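### 4.2 Where returns go when the desk is unstaffed

Sites as in Section 3. Elow and Munari are walk-in toy libraries attached to a hall; Atent runs out of the back of a primary school and is only open to members at pick-up time. All three lend to families with kids under school age, mostly. Membership across the three sites was about 800 households when we started in June, though the Atent list hadn't been cleaned up and probably carries a few families who have moved away.

The question for this section is narrow. When a parent arrives with a borrowed toy and there is no one at the desk, what do they do with it? The loan rules at every site say the same thing: wait, or come back. Hardly anyone waits. From the return slips we have 727 unstaffed returns for the study period, and of these 461 were left in the open container. The rest went to the floor beside the desk, onto the shelf the toy originally came from, or to a spot the slip does not record clearly enough to use. Slips with no location at all were dropped before analysis and are not in either number.

Reshelving was the surprise. We had assumed it would be rare, and at Elow it is. At Munari it's common, and it is a genuine problem for stock control: a toy put straight back on its shelf looks available, gets borrowed again, and the missing piece is charged to the second family. Two of the interview complaints in Section 5 are this exact situation. Parents who reshelve think they are helping. Several said so, a bit put out to be asked.

Container choice matters less than we thought going in. Elow used a deep plastic tub for the first half of the period and an open metal bin for the second; Munari had metal throughout; Atent had a cardboard carton that was replaced whenever it gave out. Parents talked about the noise of the metal ones (toddler asleep in the pram, didn't want to drop a xylophone in there) and about being able to see what was already inside. Seeing inside came up far more than noise. An open top with something already in it reads as permission. An empty one, less so, and the morning slips at Elow lean towards the floor for what we think is this reason, although the slips were not designed to capture whether the container was empty and we can't test it properly.

Height is the other thing. Containers on the floor attracted kids, who took toys back out, and there is no clean way to count a toy that was returned and then un-returned while the parent filled in the slip. Where this was obvious from the slip we counted the return once, at its final location. Containers on a table did not have the problem to the same extent. They did have another one, which is that heavier items (ride-ons, the wooden kitchen, anything with a battery box) never made it up there and were left on the floor next to the table leg. We coded these as floor. A reviewer of an earlier draft thought they should be coded seperately as "attempted container" and there's a case for it, but intention is hard to get from a slip with a tick box and a line for comments. 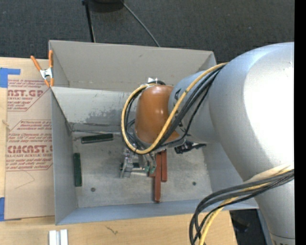

**Figure 2.** Tabletop placement: open grey metal bin on a pale wooden surface.

Coding was done by Sunita Mishra and the first author working from the same slips, without seeing each other's sheets. Disagreements were nearly all of one kind: comments like "left with the others" or "put it where it goes". The first we settled as container if other slips from that session mentioned the container, otherwise unclear. The second we took as reshelved. This is a judgement call and it favours the reshelving count at Munari, where that phrase, or something near it, turns up a lot. Rerunning with all of them moved to unclear makes the Munari effect smaller but it's still the highest of the three sites.

Atent needs its own note. Pick-up time is a crush. Slips there are short, written standing up, often by whichever parent had a free hand and not the one on the membership. Comment lines mostly blank. The carton also moved: inside the door in wet weather, out on the covered walkway otherwise, and the slips only say "box". So any claim about placement at Atent is really a claim about a box that was somewhere near the door. We keep the site in the totals and leave it out of the placement comparison.

On the earlier scheme. Saxena, the loan-tracking system all three libraries were meant to be using by this point, has a self-return screen that would have made most of this unnecessary. Only Munari had it running and parents skipped it. The screen asks for a piece count before it will close the loan, and a parent holding a marble run is not going to count marbles at the door. Some got as far as that prompt and backed out, leaving the loan open and the toy in the bin, and those families then got overdue notices for toys sitting a metre from the desk. One parent had kept every notice. We did not use Saxena logs for location as they have no field for it.

Missing pieces. We expected toys left in a shared container to lose parts more often than toys left on their own, bits falling out and getting mixed in with the next thing. Check-in records do not really support this. Bagged toys came back whole about as often whichever way they were returned. Unbagged puzzles did badly everywhere. Staff at Elow were firm that the tub was worse than the metal bin for small parts, on the grounds that its bottom was ridged and pieces lodged there, but we have no record that would show it and the changeover also coincided with a push to get drawstring bags onto every puzzle.

What we'd take from this for the discussion: the rule to wait is not followed and should probably go; a visible open container at adult height gets used with no signage; something separate is needed for the bulky stuff, even just a taped square on the floor. Munari has since put up a sign asking parents not to reshelve. Too early to say, and the slips had stopped by then.

Limits specific to this section. Slips are self-report. A parent who dumped a toy and left in a hurry is also the parent least likely to have filled one in, so floor returns are almost certainly undercounted, and we have no good estimate of by how much. Staff found toys with no slip at all three sites and weren't asked to log them untill the last few weeks, by which time it was mostly Elow doing it.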